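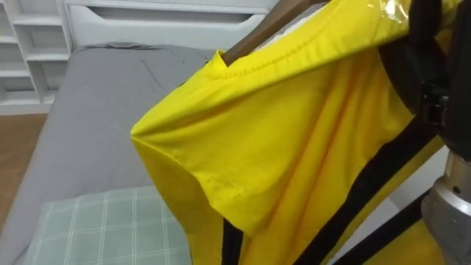 Figura 7.1. Pinza negra sujetando una camiseta amarilla junto a su percha de madera, en un dormitorio.

Capítulo 7
Enseñar con las manos: demostración cinestésica y teleoperación

7.1. Lo que se enseña cuando se enseña

Colgar una camiseta es una tarea ingrata para quien escribe programas. La tela no tiene una forma que pueda anotarse en una tabla, el cuello cambia de contorno cada vez que se toca y la pinza tapa justo la zona que más interesaría ver. En la figura 7.1 el tejido se arruga alrededor de los dedos y una parte del hombro cae hacia fuera en varios pliegues. ¿Qué ecuación habría que escribir para eso? La respuesta habitual desde hace años es que ninguna: se le muestra la tarea al robot y se espera que generalice.

Este capítulo trata de esa espera, y conviene leerlo con cierta desconfianza.

Hay dos maneras corrientes de mostrar. En la demostración cinestésica, el instructor agarra el brazo y lo lleva por la trayectoria deseada mientras los sensores articulares registran las posiciones. En la teleoperación, el instructor maneja un mando, un guante o un brazo gemelo, y el robot reproduce sus movimientos a distancia. La primera resulta intuitiva, pero mete el cuerpo del instructor en el campo de las cámaras y falsea las fuerzas medidas. La segunda deja limpias las imágenes a cambio de retardo, de una percepción táctil pobre y de un operario que necesita entrenamiento. Los folletos comerciales suelen mencionar la mitad favorable de cada frase.

7.2. El problema de contar demostraciones

Tomemos el proyecto Grecu, que usaremos a lo largo del capítulo. Su primer informe anunciaba 600 demostraciones de manipulación de prendas. La cifra impresiona hasta que se lee el anexo: 200 correspondían a la misma camiseta, en la misma habitación y con la percha en idéntica posición de partida. Una política entrenada así puede haber aprendido a colgar ropa o puede haber aprendido esa habitación, y el porcentaje de aciertos publicado no permite distinguirlo.

La empresa Bunetti siguió el camino contrario, con 128 demostraciones repartidas entre prendas y dormitorios distintos. Obtuvo peores resultados en su propio banco de pruebas y mejores en casas ajenas. Tampoco esto demuestra gran cosa, porque los operarios eran 2 y ambos tenían mucha práctica. Volveremos sobre este sesgo en el apartado 7.5.

7.3. ¿Qué es una buena demostración?

Suele decirse que una demostración es buena si la tarea se completa. El criterio es cómodo y bastante malo. Un operario que duda, suelta la tela y vuelve a cogerla puede terminar con la prenda colgada; el registro se archiva como éxito y el modelo aprende también la duda. Si se descartan todos esos casos, el modelo no ve jamás cómo se corrige un error, y en cuanto se le escurre el cuello de la percha se queda sin recursos. El manual de Drurkbridge recomienda etiquetar las correcciones por separado. Es un consejo sensato que encarece el trabajo y que pocos equipos siguen.

Antes de continuar, repase el modelo cinemático del capítulo 3 y la definición de política del apartado 6.2. Los ejercicios marcados con asterisco requieren un brazo con control de impedancia.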